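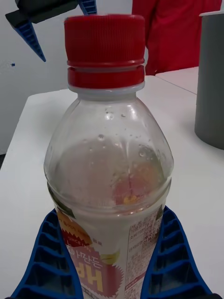
*Figure 7. Wrist camera view of the ribbed fingers holding a capped bottle low on the body.*

## 7. Comparing Finger Sets on the Two-Arm Station

Revised 23 August 2018. Prepared by Muammer Yaman. Approved by Declan Scanlon.

This section explains how to compare two finger sets on the Surkdale gripper by means of a repeated bottle grasp. The procedure applies to the ribbed fingers supplied with the station and to the solid Urkside fingers, which are ordered separately. Sections 5 and 6 must be completed before any comparison is made.

### 7.1 Before You Begin

The operator will need:

- one Surkdale gripper with the finger set to be tested
- a clear plastic drink bottle with a screw cap
- a controller running Trundo, with the wrist camera connected
- a copy of form 912, Finger Test Record

**Caution:** Keep hands and loose clothing outside the reach of both arms whenever the drives are enabled. Other persons may stand beyond the tables but must not lean over them.

### 7.2 Preparing the Station

1. Move the second arm to its park position. The second gripper may remain within the camera view, provided that it does not touch the bottle or cross the path of the moving arm.
2. Tighten the bottle cap by hand.
3. Wipe the outside of the bottle with a dry cloth. Drops on the inside of the bottle do not affect the grip and may be left in place.
4. Stand the bottle upright on the table, clear of any seam between tables.
5. Open the Trundo camera page and confirm that both fingertips are visible at the bottom of the view.

**Note:** Clear plastic is difficult for the camera to pick out against a white table. A bottle with a colored cap and a printed label is preferred. If Trundo does not find the bottle, select **Mark by Hand** and set the grasp point on the label.

### 7.3 Running the Test

1. Select the finger set from the **Tooling** menu. The name shown must match the fingers fitted.
2. Set the closing force to level 2.
3. Bring the open fingers to either side of the bottle, over the lower part of the body.
4. Close the gripper. Check in the camera view that the inner edges of both fingers meet the sides of the bottle.
5. Raise the bottle, hold it for 15 seconds, and return it to the table.
6. Open the gripper and withdraw the arm fully before the next grasp.
7. Complete 15 grasps, then fit the other finger set and repeat the procedure from step 1.

**Caution:** Do not raise the closing force in the middle of a set. If the bottle slips, record the slip on form 912 and continue at the same level.

### 7.4 Recording Results

Enter each grasp on its own line as *held*, *slipped*, or *dropped*. A bottle that turns in the fingers but stays off the table is recorded as *slipped*. Marks or dents in the plastic are entered in the remarks column — including any found after the set is complete.

Save one camera picture per set, taken with the fingers closed. Pictures from both sets should use the same bottle and the same grasp height.

Completed forms are sent to the Sumampouw office with the saved pictures. Worn or split fingers are to be removed from service and returned in the original tray.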